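Jesa recycling line restarts after gripper fault cracked socket frames

2022-05-06

Jesumero has restarted its robotic disassembly cell at Jesa after a gripper fault that damaged parts in a number of scrap desktop computers and led to one arm moving further than it had been told to. There were no injuries. The firm has published a four-page summary of the fault and has sent a copy to Prevell, which supplied the control software for the cell.

The cell takes desktop towers that have reached the end of their service life and strips them for parts. Each machine is laid on its side on a slotted aluminium table with the side panel off. Memory, drives and processor are then taken out in a set order. Boards that pass inspection are sold on, and the rest go to Semple for metal recovery. 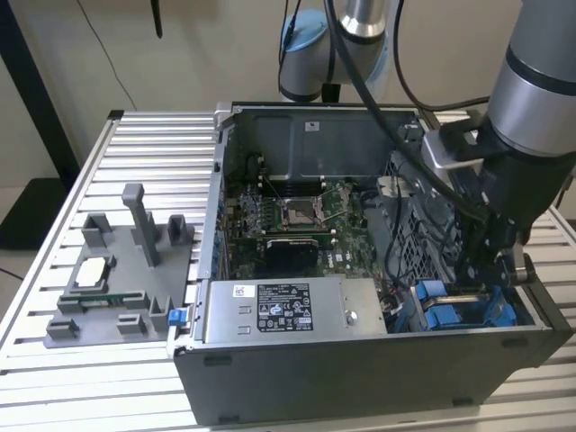

A desktop tower on the work table at Jesa, with the gripper over the drive bays.

The fault lay in the way the gripper reported its own position. According to the summary, the encoder on one finger lost its reference after a current peak and went on sending the last good value. The controller took that value as true. When the next close command came, the finger travelled 5 mm past its limit before the motor current rose high enough to trip the drive.

In most cases the extra travel had no effect, as the fingers closed on a part and stopped there. The trouble came during work near the processor socket, where the clearance is small. The finger pressed on the retention frame, and on several boards the frame was bent or the plastic below it cracked. Inspection staff first put the damage down to rough handling before the towers reached the site.

Magdolna Rácz, who runs inspection at Jesa, compared the rejected boards with the cell's log and found that 39 of them had been worked on by the same arm. Boards handled by other arms showed no such marks. She asked for the cell to be stopped the same afternoon.

A second event took place while the engineers were looking for the cause. The arm was being moved at reduced speed, with Velimir Dimitriou holding the enabling switch, when it dropped about 200 mm towards the table and stopped against a chassis. Mr Dimitriou was outside the guarded area. The summary traces this to a recovery routine which used the false finger position to work out the height of the tool, and so placed the tool higher than it was.
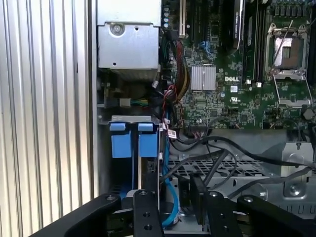
Drive removal was the first task to be brought back after the stop. The latches on these towers are made to be worked by hand and need only light force, so an error in finger travel is less likely to break anything that can be sold. It also helps that the two tabs are bright blue against grey metal, which gives the vision system a clear edge to find. Cables are the main hazard in this area. Several black ones loop across the chassis close to the fingers, and the new program backs the tool out by the path it came in on if the force reading rises during an approach.

Work at the socket is still done by hand. Satish Mathur, the engineer in charge of the cell, said it would stay that way until the finger sensors had been changed. "The current limit is a backstop. It was doing the job of a position check, and it is too slow for that," he said.

Prevell has issued a change to the controller that compares the reported finger position with motor movement and stops the arm when the 2 disagree. An encoder value that does not change during a commanded move is now treated as a fault. The recovery routine no longer uses finger position at all, and tool height is taken from the arm joints alone.

Jihad Qaisi of Prevell said the current peak had been reproduced on a test bench by closing the gripper repeatedly on a rigid block. The same effect may have been present since December, when the gripper motors were replaced with a stronger type. Logs from before that change show no frozen values.

Jesumero has told other sites with the same gripper to lower the closing force and to check the finger reference at the start of each shift. Nadine Twal, the firm's safety manager, said the guarding distances at Jesa had been measured again and left unchanged. Boards already sold from the affected arm are being recalled for inspection, and buyers have been sent a list of serial numbers.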